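Moving into the long room

A few pictures from our first weeks in the new place. We took it on in April after 55 emails with the landlord, and I'd promised Yi-chun Chien I'd put something up so she could see where her old desk money went (thank you again, we're very fond of them!).

The tables first, as I'm the one who chose them. All white, all from Brumero, and I'll admit I wanted oak until I saw the price. They wipe clean with a damp cloth and they bounce the light about nicely, so I've stopped sulking.
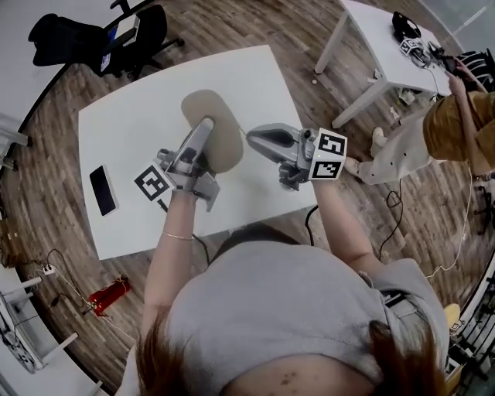
The floor was the thing that sold me on the room. Lovely warm brown planks, and Ognjen Mujić spent 2 evenings on his knees with a tin of Laditz oil getting them to look like that. He did ask for help. I brought crisps. We still haven't agreed on a rug, he says it would be a crime to cover any of it and I say he doesn't have cold feet.

Chairs were harder. We tried 5 from the Welletti showroom and argued over every one, mostly about armrests, and then went back and bought the kind we'd sat in first.

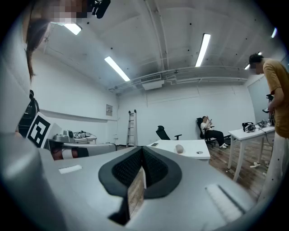 Storage is the next job, and it can't come soon enough. Stojanović is meant to be quoting us for shelves along the back wall, floor to ceiling if we can stretch to it. For now the step ladder lives up against that wall, next to the desk with the mesh-backed chair, and the cables and small bits of kit have spread themselves over the table on the left. I'd like boxes with lids. Ognjen would like hooks. More pictures once the shelves are up!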